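The Table in Tetham

My aunt Yamila moved out of the apartment in Tetham in October and left me the folding table. She left me the green stool too, and a sofa that weighs as much as a horse, but it was the table she made a speech about. She'd bought it the year she opened Paredes, her little stationery shop, and she'd eaten at it, done her books at it and cut out two wedding dresses on it.

"Don't you dare put it out on the curb," she said. "And keep it clean."

I promised. I am a person who promises things easily, especially with a set of keys in my hand.

For a while it was fine. Then I started the night course and Facundo started coming over to study, and Facundo can't learn anything without chewing. He brought snacks, he brought more snacks in case the first ones were bad, and the wrappers stayed where they fell. I wasn't any better. I'd open a package standing up, drop the cardboard on the table and walk off reading the instructions.

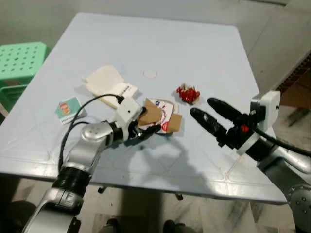 So when the phone rang at four in the afternoon and it was my aunt, saying she was on the bus from Vekinthorpe and would be there before dinner, I looked at the table the way you look at a dog that has eaten something.

"Facundo," I said. "Up."

"Is it Florencia?"

"Worse."

He got up, I'll give him that. He picked up a wrapper, read the back of it with real interest and put it down again about an inch to the left. I went for a trash bag, and under the sink I found four cloths, a candle and no trash bags, so I had to go down and knock at Valdemar Bach's door. Mr. Bach gave me one bag and a long story about his cousin, who had won 800 in a raffle and spent it all on a parrot. I laughed in the right places, I think. I had one foot on the stairs the whole time.

When I got back Facundo had sat down again.

"I was thinking," he said. "What if some of this is important? Your aunt kept everything. She had 1285 envelopes in that closet, she told me so herself."

"She sold envelopes, Facundo. It was a stationery shop."

"Still."

And the awful thing is that he got me. I stood there with the bag open and began to wonder about every scrap. You should try it sometime — an ordinary bit of packaging, looked at for long enough, starts to seem like something you'll need on Monday morning, or in a court of law.
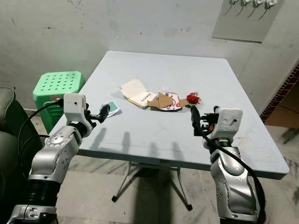
"What are you keeping?" Facundo asked.

"The card with the cartoon face. Everything else goes in the bag."

He looked a little hurt on behalf of the cardboard, but he held the bag open for me and we got it done. I wiped the top down twice. The scuffs stayed, of course, they'd been there since before I could walk, and I found I was glad of them.

My aunt arrived with her hat on crooked and a box of pastries tied up with string. She ran one finger across the table and inspected the finger. Then she set the box down, cut the string with her house key and dropped the string, the lid and the tissue paper right there in the middle.

"Well, sit," she said. "Who's eating?"

Facundo already had the stool.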